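Black clothes are a bit of a fib. Most black dye is really a crowd of other colours - blues, reds, yellows - mixed until hardly any light gets back out.
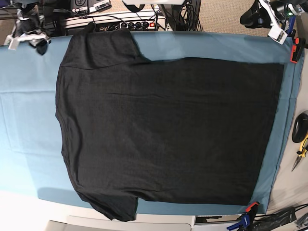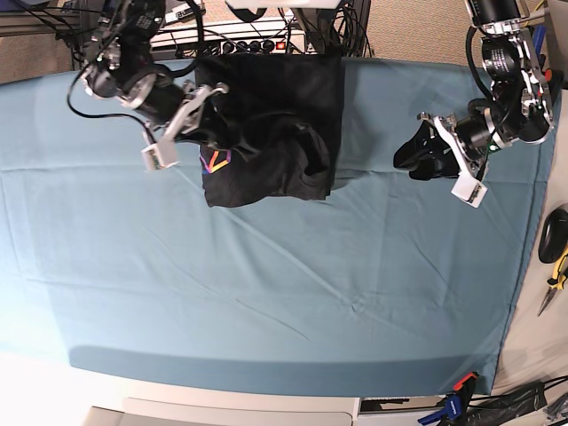
## Why is black so hard to make?

Long ago, dyers boiled cloth with oak galls, the lumpy growths wasps cause on oak trees. Then they added iron. The smell was not popular with the neighbours.

## Why does it go grey?

Each wash carries off a little dye, and sunshine breaks up more. After around 20 washes your best black top may be a sulky sort of grey.

## Try it

1. Draw a blob on kitchen paper with a black felt tip.
2. Dip the edge in water, but keep the blob dry.
3. Wait 6 minutes and see which colours were hiding in there.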